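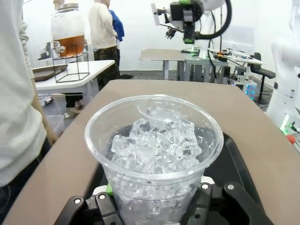 Our building's water got shut off again in September, this time for a main repair on Bajpai Street. The notice said 9 a.m. to noon. It came back at 5 p.m. A clear plastic cup filled with ice like this one looks like a lot of water and melts down to a lot less, so fill jugs the night before.

Dinesh Sengar on the second floor called the city and got a ticket number. Ours was 68 in line.
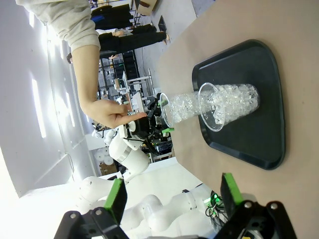

The next repair covers 200 homes on the Wavton side. Run the cold tap for a few minutes after service returns, and clean the faucet screens.
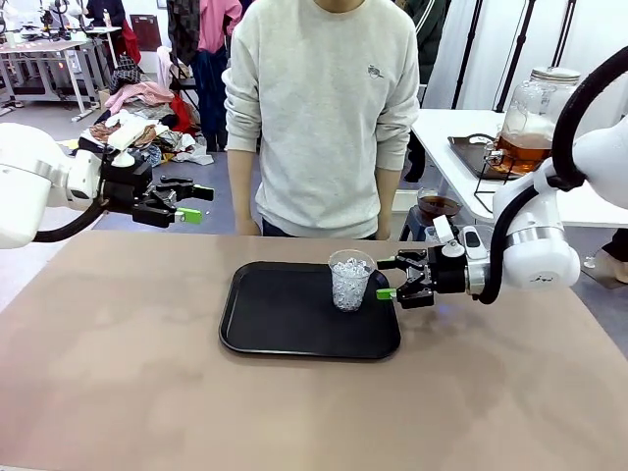 Cup on a black tray.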